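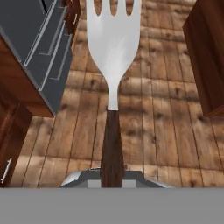

Posted by Sevim Başaran | January 21, 2026 | Home Cooks Wanted

I have read a lot of kitchen advice that sounds like it was copied from the last person who copied it. Rest your pancake batter. Salt the eggs early, or salt them late, depending on who is yelling. Never flip twice. I don't believe most of it, and I'd like 24 home cooks in the Firport area to help me check.

Vandgate Test Kitchen is running a four-week trial. You cook the same plain breakfast dishes at home, two ways each, and serve them to whoever you live with without saying which is which. Then you write down what they liked. It takes some 20 minutes extra per session, 4 sessions in all.

You must be 21 or over and have a working stove. Culinary school won't help you. If you already know the right answer to all of this, please sit it out, we have plenty of those people on staff.

What you get: grocery money paid up front, and a copy of the results even if they're boring. I suspect they will be. What you don't get: free pans, a discount code, or your name on anything. No food company is paying for this, and a couple have asked.

To apply, write to the Vandgate front desk with "breakfast trial" in the subject line. Tell us how many people you cook for, any allergies in the house, and one cooking rule you've always doubted. We start once the places are filled.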